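A rates discount won't bring the shoppers back to Dullumport

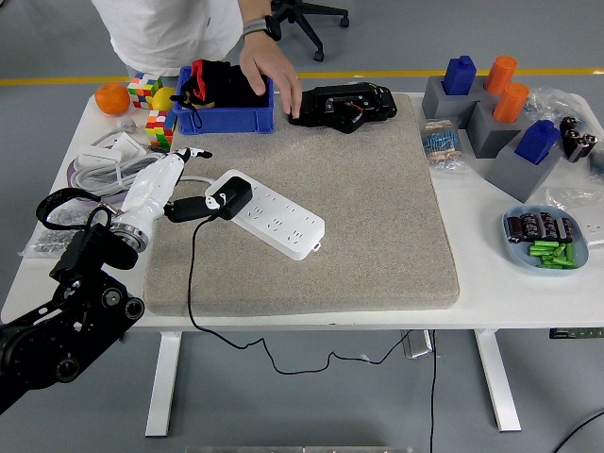 OPINION | LOCAL ECONOMY
Mirela Xavier
09/12/2019

The council would like us to believe that help has arrived. Small shops in Dullumport are to get £225 off their business rates next year, provided they fill in a form, send a copy of the lease and agree to put a sticker in the window. I have read the papers twice and I still can't see who is supposed to be saved by it.

Take a modest shop on Shawky Street. The rent went up in March. So did the insurance, and the electricity contract most traders signed then was dearer than the one before. Knock £225 off that pile and you have paid for a few weeks of lighting. I wouldn't send it back, but I wouldn't hire a Saturday assistant on the strength of it either.

The council's own report says 1039 businesses could qualify. It doesn't say how many of them were at any risk of closing. A solicitor's office with a full diary gets the same sum as a greengrocer who hasn't paid himself since the summer. Spreading the money thinly makes for a good press release and spares councillors the awkward job of choosing.

Then there is the claim that the scheme will "restore footfall". How? People stopped coming into the centre when the Bolach car park began charging in the evenings and the last bus was moved forward by 30 minutes. A customer does not know what rates a shop pays and has no reason to care. She knows she can't get home after seven.

I am told I should look at Olar, where a similar discount came in and 17 empty units were filled. Perhaps they were. Olar also got a new railway footbridge and a college building in the same period, and I would want to know how many of those units are still let before giving the credit to a discount. The report leaves that out. It also leaves out any plan to check our own results, so in two years we shall be told it worked, whatever happens.

Supporters say something is better than nothing. That depends on what the something costs. The money comes from the fund that was meant to repair the market hall roof, and the stallholders beneath it, who pay rent by the day and no rates at all, get no discount.

If the council wants to spend this money on trade, it could put the late bus back for a year and publish the takings and passenger numbers, good or bad. I would be glad to be shown figures that prove me wrong about the discount. So far I have been offered a sticker.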